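Robot Learning, Unit 4: Collecting Demonstrations
Handout for Laboratory Section
Rundville Institute, Department of Automation

4.1 Purpose

Students will gather a set of demonstrations in the simulated kitchen and submit it for training in Unit 5. Each pair contributes 67 accepted episodes. Work from all sections is then pooled, and the pooled set is the only one used for grading. Reading: Urbonaitė, course reader, chapter 2.

4.2 What counts as an episode

An episode begins when the operator takes control and ends when the task condition is met or the time limit runs out. The record holds the wrist camera view, the joint positions, the gripper opening and the written instruction given to the operator. All four must be present. An episode with a missing instruction is rejected at upload – it cannot be repaired afterward by typing one in.

Failed attempts are kept in a separate folder and labeled as failures. They are not to be deleted. Last November the pooled set held almost 1000 episodes, of which 227 were failures, and the comparison between the two groups formed the basis of the final assignment.

4.3 Variation

The starting pose of the arm, the position of the object and the kitchen layout must change between episodes. Use the layout list posted for the Rindville and Stamullow room sets. Do not record more than two episodes in a row from the same layout.

Operators should also vary the path of approach. A learner trained on a single path tends to drift when it starts elsewhere.

4.4 Checking the wrist view

Before upload, open each episode and stop at a point where the object is held. The object should be visible between the fingers, with enough of the room in view to tell where the gripper is.
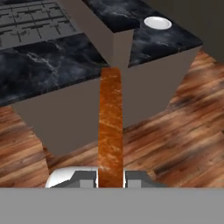 Lambros Petridis asked whether a long object that hides part of the room should lead to rejection, and was told that it should not, provided the fingers remain visible. Episodes in which the object fills the whole view are to be marked for review.

4.5 Submission

Upload one archive per pair, with the log sheet signed by both operators. Questions about rejected files go to Alžběta Hubáček during laboratory hours. Late archives are not added to the pool.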